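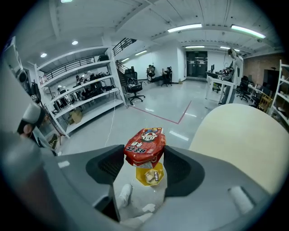 p. 22

11th August

Plums again. Jaanus Mets brought the early ones from Kütt and swears they are sweeter than last year's. He swore that last year too.

Started with 1,000 g whole, washed and patted down. After pitting and throwing out the ones with lodgers, 800 g of halves went on the racks, cut side up, skins popped backward on one rack and left alone on the other. The Trurkeo dryer was set to low because "medium" on that machine means jam.

Pulled both racks at the end of the afternoon. 300 g altogether, which sounds like progress until you do the sum. Plums are mostly water, and these were still mostly water – squeezed one and it squeezed back. What we have is a wrinkled plum. A prune is a long way off.

The popped rack was clearly ahead, firmer at the rim and less sticky in the middle. I weighed the racks together like an amateur, so "clearly" rests on my thumb. Austra Laur has written SEPARATELY on the scale in marker. Noted.

Taste: tart near the skin, sweet in the flesh, faintly of the mushrooms that were in the dryer before. Must scrub the fan cover. The mushrooms tasted fine, for the record.
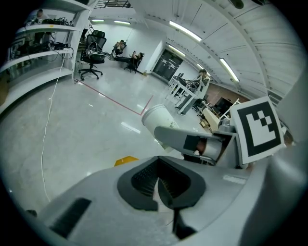

## Still arguing about the leaflet

Cundomow want half a page on plums for the shop counter. Their draft says dried plums "cleanse the body of toxins" and I have crossed it out for the second time. It keeps growing back.

What I would sign:

- Dried plums have fiber and sorbitol, and that is why your grandmother kept a jar of them.
- Drying takes out water and leaves the sugar, so a small handful is more fruit than it looks.
- Fresh plums have some vitamin C. Drying loses a good part of it.
- Drink something with them.

Austra wants a line about bones. There are studies, but I'd like to read them properly before we put it next to the cash register. She says I said the same in January, and I did.

Serkska's label still gives the serving size as "to taste". Sent them a polite note. The first version was not polite.
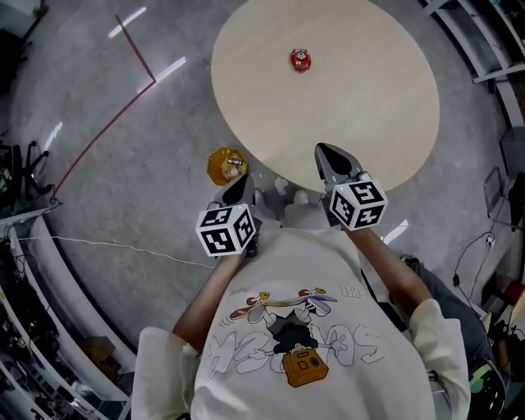

*Round table, a gripper in each hand.*

Next batch: same plums, all skins popped, one rack overnight and one turned halfway. Weigh each rack alone. Save a few fresh halves in the fridge to compare, with a sign on the bowl, and hide the bowl from Jaanus.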